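Clasgate Home Forum > Kitchen and Dining > Storing and serving

Thread: Fruit on the table, how do you arrange it?
Views: 923

suvarna_80
Hello everybody. I have a small question about fruit. For many years I kept all the fruit in one deep bowl, and always the pieces at the bottom became soft before we saw them. In April I changed to a shallow red dish with a wavy edge. Now I am not sure what should go in it and what should stay out. My husband says everything must go in, or it is only a mess. What do you do?

Prerkus
Grapes in the dish, big fruit beside it. Grapes are bruised very easily if an apple rolls on them. I use a red one of the same type and I am content with it.
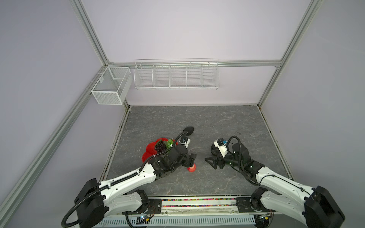
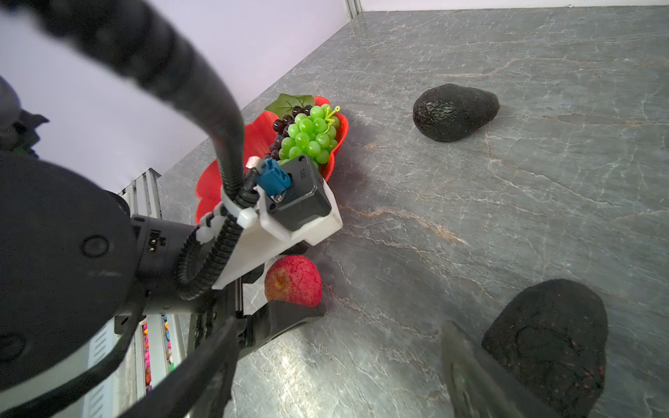

Green and purple grapes together in the red dish, other fruit on the marble pattern. The avocados are in the second one.

suvarna_80
Thank you Prerkus, the two colours of grapes look very nice on the red. Is the wavy edge high enough? From mine the small grapes sometimes escape.

Prerkus
If I leave them on the stem they stay where they are. Loose ones I put in a cup.

Mohandas Gowda
I must disagree a little. Avocados should not live near apples, unless you want them ripe quickly. The apple gives off a gas and the avocado becomes soft much sooner. I lost four good avocados in this way last winter. I keep them in a different room now.

zallunport13
A different room is too much, I think. In my house we buy avocados hard as stones and we WANT them to ripen. I put them in a paper bag together with an apple, and when they give a little under the thumb they go to the fridge.

Mohandas Gowda
Yes, for hard ones it is a good method. I was speaking of the ones which are already dark.

suvarna_80
And the grapes? My mother kept them always in the fridge and took out only what we would eat the same evening.

zallunport13
Your mother is right. Wash them just before eating, too. If they are put away wet they get mould near the stem.

Prerkus
I agree about the washing. For decoration there are also artificial grapes, with leaves and everything, if somebody wants a full dish all year.

Mohandas Gowda
Please no. My aunt had artificial fruit and each guest tried to eat it once.

suvarna_80
I will try with grapes in the dish and apples on the side for one week. The avocados will go to the windowsill. My husband is not convinced, but he has agreed to the week.

zallunport13
Not the windowsill if it has full sun! Mine became brown inside on one half only.

suvarna_80
Then the shelf above the bread. Thank you all for the help.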